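Clasus dish rack teleop set, README

Status: usable, still being cleaned up. Read the known problems before you train on it.

What it is
Demonstrations of a robot arm working at a dish rack, driven by a person the whole time. No autonomy, no scripted moves. Collected at the Turnness test kitchen in July for the Rantala policy work. 2,456 episodes after filtering, 21 operators.

How it was recorded
Two ways of driving:
- remote: operator at the Rikstead desk controller, watching the wrist view plus one fixed view
- by hand: arm in free-drive, operator holds it behind the wrist and walks it through the task

Field "mode" says which, values remote / hand. Don't mix them without looking first. Hand episodes are smoother but the person's sleeve gets in the fixed view alot. Camera and joints both logged at 10 Hz. Hard cap of 600 frames per episode, anything longer got cut into two and the second half has "cont" set to true.

Wrist view, two frames

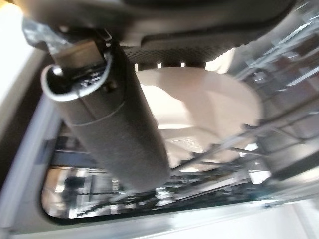
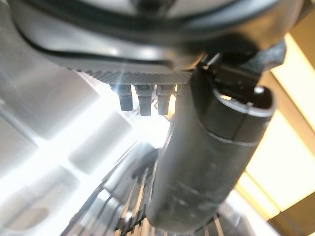
Each episode folder has:
- wrist video
- fixed video (missing for some early ones, check has_fixed)
- joints.csv, one row per frame
- gripper.csv, opening and commanded opening
- meta.json with operator id, mode, task string, outcome

Task strings are free text typed by the operator. Spelling is all over the place. "put plate in rack", "plate to rack", "plate rak" are the same task. A mapping file is in tools/, not complete.

Outcome is success / fail / unsure. Set by the operator right after the episode, before replaying it. We rechecked a small part and changed a few, those have outcome_v2. Use v2 if it's there.

Known problems
- motion blur on fast moves, worse in hand mode
- exposure hunts near shiny metal and strong light. We tried locking it, dark corners went black, so it's back on auto
- gripper timestamps lag the video by a frame or two in the oldest batch. fix_lag.py handles it, run it once only, running it twice shifts things the wrong way
- operators 3 and 8 are the same person who got registered twice. So split by operator with care
- clear glasses are hard to see at this resolution. Success labels on glass tasks are the least reliable

Splits
train / val / test by operator, lists in splits/. Please keep them, the numbers in the Rantala report depend on it. If you need a tiny set for debugging take splits/mini.txt.

Collecting more
Same setup please. Home the arm before every episode, wait for the tone, then start. Say in the notes if you bumped the wrist camera, recalibrate before going on. Failed tries stay in, don't delete them. Retries count as new episodes.

Use
Internal and partner labs for now. Public license not settled. Don't repost the fixed view videos, some show operators' faces.

TODO
- finish task string mapping
- recheck the rest of the glass labels
- write up the free-drive settings properly
- depth, maybe, if teh sensor ever gets mounted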